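2nd July

Picked up the finish work again after leaving it alone since December. Gerasimos Nikolaidis wants a decision on paint for the Trornis shelving before the boards come back from Mikuš, so this is mostly about enamel on birch and what happens at the edges.

Shop was 19 C this morning, humidity 51 percent. Better than in winter, when the first set of panels stayed tacky for days and I ended up blaming the paint. I now think the can was fine and the room was the problem. The old entry says "bad batch" in two places and I have crossed both out.

Panels cut from the same birch board as before. Sanded with 100 grit by hand, wiped down with a damp rag, left to dry on the rack by the window. Half got the Geller primer and half went straight to Jivell enamel. I broke the corners on one side of every panel with a few strokes of the block and left the other side sharp as it came off the saw.
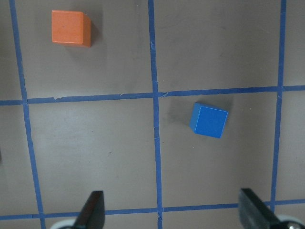

Primer went on thin with the foam roller. It raised the grain more than I remembered. A light sanding took it down again, but I went through to bare wood on one sharp corner straight away, without trying to. The eased corners held their primer. Marked the bad one with pencil on the back and kept it in the set.

Enamel second. Stirred, not shaken. The first coat covers poorly on the unprimed panels, end grain worst, where it soaks in and leaves a dull stripe. Second coat evens out the face but the stripe stays. Gerasimos suggested thinned glue size on the end grain first. I have not tried it yet. It would add a step on every shelf and I would like to see whether a second coat of primer does the same job.

Masking. Still no agreement on when to pull it. The Geller sheet says to take it off while the paint is soft, and the shop habit has always been to leave it overnight. Did some both ways on scrap. The overnight ones needed a knife along the line and even then a few flakes lifted — the early ones left a cleaner edge with a slight ridge that sanded off. From now on pull early, low angle, back over itself. Burnish with the plastic scraper and not a thumbnail, and do the crossings last. Anywhere one strip runs over another, there is a step the roller rides up on. 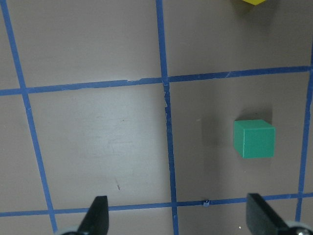
Blue masking tape, center strip. Creased or peeled below the upper crossing.

Dry time: 18 hours between coats is what I'm using. The can allows less. With less, the panels blocked when I stacked them, even with paper in between, and the paper had to be soaked off.

Knock test is the old one. Drop the corner of the panel onto the steel plate from the height of the vise jaw, turn it, repeat on the other side. Crude, but it sorts sharp edges from eased ones in a hurry. Every sharp edge chipped, primed or not. On the eased side the primed panels show a dent with the paint still over it, and the unprimed ones lost a flake or two. So the primer helps, and the edge shape helps more.
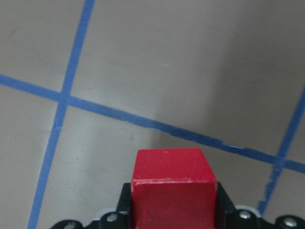
Red wooden cube, scuffed and chipped where top meets front.

Told Gerasimos the drawing needs an edge radius on it. At the moment it says "break edges", and whoever reads that at Mikuš can do whatever they like with it. He will ask them what cutter they keep on the router. 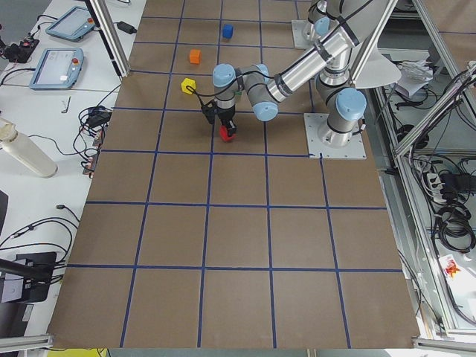
Color is still open. The gray sample dried darker than the card, and under the shop lights it goes a bit green. Need to look at it in daylight next to the wall panels before ordering.

To do:
— size vs. second primer coat on end grain
— wash roller trays, they were left again
— ask Geller if the primer comes in the bigger can
— repeat knock test after the panels have had a full week
— new blade for the scraper

Leftover Jivell is decanted into the glass jar, top shelf, lid taped.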